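Can It Clear the Bench Yet? Speaker notes, 1 October 2022
Roswitha Ruchti, Gitside open evening

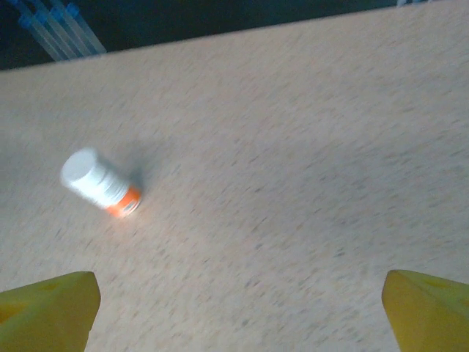 Slide 1. Small white bottle with an orange cap, on its side, seen from the gripper.

Leave slide 1 up while people sit down. Say hello, thank Gitside for the room, say the talk is 30 minutes if people hold questions to the end and longer if they don't.

Opening. The question I get asked most is when they can buy one. They mean a machine that puts the groceries away, wipes the counter, and sorts the junk drawer. Shop owners ask the same thing in other words: when can it tidy the bench at the end of a shift. My short answer is that parts of the job work today, on a good day, with someone standing nearby. The rest of the talk is the long answer.

Back to the bottle. Ask the room: how would you pick this up? Let two or three people answer. Most will say "just grab it." Ask where. By the cap or by the body? If by the body, across it or along it? Then ask what they want to do with it next, which changes the first answer. If it has to stand upright in a rack, you want a grip that leaves the base clear. If it's going in a bin, any grip will do.

Point out the blur. The flecks in the tabletop are streaked and the bottle has soft edges. A person's eyes and brain cope with this all day long. Software has to be built to cope with it, or the arm has to slow down and wait for a clean view. Slowing down is what most people do, us included.

Point out the light. The base of the bottle is nearly pure white and the table around it is bright too. White on bright beige is a weak outline. The orange cap is the easy part to find. In our early tests at Zistden we leaned on caps and labels far too much, and then someone brought in a box of plain white bottles with white caps and our numbers fell apart.

Slide 2 (text only). What we tried in September.

The job was a bench reset. Loose items on a table, a tote on the left, a rack on the right. Round things go in the rack standing up, everything else goes in the tote. Yasir Dogar wrote the task sheet and I ran most of the trials. We did 100 resets start to finish. A reset counted only if every item ended up in the right place and no one touched anything.

Read the result slowly: 27 clean resets out of 100.

Pause here. Some people will think that's terrible and some will think it's great. Take a show of hands if the room is awake.

Explain why single picks look so much better than whole jobs. On a single pick we were right up to 80 percent of the time in the best sessions. String six or seven picks together and one miss spoils the reset. A video of one good pick tells you very little about the whole chore. If you remember one thing when you see a product demo, ask how many items were on the table and how many tries it took.

Slide 3 (text only). Where it failed.

Rolling. A round item on its side gets nudged by one finger before the other finger arrives. Then it isn't where the plan said it was. We got some of this back by having the wrist camera look again just before closing.

Standing things up. Picking up a bottle that is lying down is one skill. Turning it and setting it on its base is a second one, and it was our worst step by a long way. Placing it a little too high makes it drop and tip. Too low and the arm pushes it into the rack.

Giving up. The system would try the same bad grasp four times. A twelve-year-old would try something else after the second. Yasir added a rule that forces a different approach angle after two misses. Crude, but it helped more than the fancier things we tried.

Slide 4 (text only). Home versus shop.

Shops are easier. You can bolt the table down, fix the lights, keep the same 40 parts all year, and tell people to stay out of the area. Maeng runs a small packing line and they were willing to change their totes to suit the arm. That one change was worth weeks of our programming.

Homes are harder because you can't ask a family to change their totes. Things are new every week. The lamp gets moved. There's a cat. Anyone selling a home machine that does general tidying should be asked to bring it to your house.

Slide 5 (text only). Money.

Keep this short. The parts in our gripper and its camera came to 2000 dollars. The arm is a lot more than that, and the hours are more than the arm. People always ask about the hardware price and the hours are the real bill. Cokard asked us for a quote to clear benches overnight and we told them to hire a person for now and ask again next year. They took it fine.

Slide 6 (text only). What I'd trust today.

One kind of item, known in advance, moved from one fixed place to another. Sorting into bins where a drop does no harm. Anything where a person checks the result in the morning.

What I wouldn't trust: glass, open liquids, medicine, anything near a small child, anything hot.

Questions I expect.
Does it learn from its mistakes? Not on its own during the job. We go through the failed trials and retrain.
Would two arms help? For standing bottles up, probably yes. We haven't tested it.
Why not suction? It's good on flat boxes. On small curved items we had mixed luck.
Will it take my job? Give the Maeng answer: the two people on that line still work there and now spend their time on the odd items.

If there's time left, go back to slide 1 and ask the first question again. Handouts are in the blue folder, Yasir has the spare clicker.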